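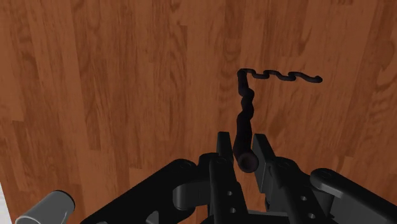

Reading a strata plan before you buy

I spent most of July going through the paperwork for a two-bedroom apartment in Stutport, and I want to write down how the plan documents work while I still remember. The listing gave the floor area, the view and the distance to the beach. It said very little about what the buyer would own, and the answer was spread over three documents.

The first is the registered plan. In this building each apartment is a lot, and the lot boundary is drawn as a heavy line. Anything inside the heavy line belongs to the owner. Anything outside it is common property unless a note says otherwise. The boundary ran along the inner face of the outside walls, so the windows were common property and so were the balcony doors. If a door track corrodes, and near salt water it will, the repair goes through the association. The owner can't pick the contractor or the date.

The balcony was the part that took me longest. The listing counted it in the floor area. The plan showed it with a thin dashed line and the letters EU, for exclusive use. You can put a table on it and keep other people off it, but you don't own it, and you can't enclose it without a vote. The seller's agent, Wilma Verbeke, told me an enclosed balcony on the fourth floor had been "approved in principle." I asked for the minutes. The minutes recorded a discussion and no vote.

The second document is the schedule of shares. Every lot gets a number, and your part of the yearly budget is that number over the total. In this case the apartment had 60 shares. The total depends on which version of the schedule you have, and this is where I lost a week. The version in the sales packet came from before the ground floor commercial space, which is let to a dive shop called Nanell, was split off as its own lot. The current version has a different total and a different formula for the elevator. Ask the registry for the current one and check the date stamp against the date of the last amendment. The registry copy was cheap and came by email the next morning.

Shares also decide votes in this building, which is not true everywhere. In the building where I rent now it is one lot, one vote. Under the Stutport bylaws the owner of the two top apartments can block a special assessment with one friend. That may be good or bad for you, depending on whether the roof leaks.

The third document is the reserve study. The one I was given had been prepared by Cuypers, a small engineering office, and it was better than I expected. It lists each common item, its expected remaining life and the cost to replace it. I copied the table into a spreadsheet and sorted by year. Most of the large items were far out. The exception was the seawater intake for the cooling system, due in 3 years, with a reserve balance that covered less than half of it. The listing price had not been adjusted for this, and I would not expect it to be.

I had a notary, Zubaida Durrani, look over all of it. She found one thing I had missed. The storage room offered with the apartment was numbered 702 on the door but did not appear under that number on the plan. It turned up as part of a larger common area, with a license to the present owner that ended on sale. The license could be granted again to a new owner by the board. She wrote a clause making the purchase conditional on that, and the seller refused it.

A few smaller notes.

Parking was by license too, for about 400 a year, renewable. Read who can cancel it.

Short-term rental was allowed by the bylaws but restricted by house rules, and the two texts disagreed on the minimum stay. The bylaws win on paper. In practice the front desk follows the house rules.

Insurance on the structure is held by the association. The deductible for wind damage is charged to owners by share, so keep cash for it or buy a policy that covers it — your bank may insist on the second.

I did not buy the apartment. The storage room was part of it, the intake was the rest. I am now looking at a unit up the hill in Stoneck, older and further from the water, with no elevator and no cooling plant. I have requested the plan and the current schedule of shares, and the reserve study if there is one. The agent has asked what I need the schedule for.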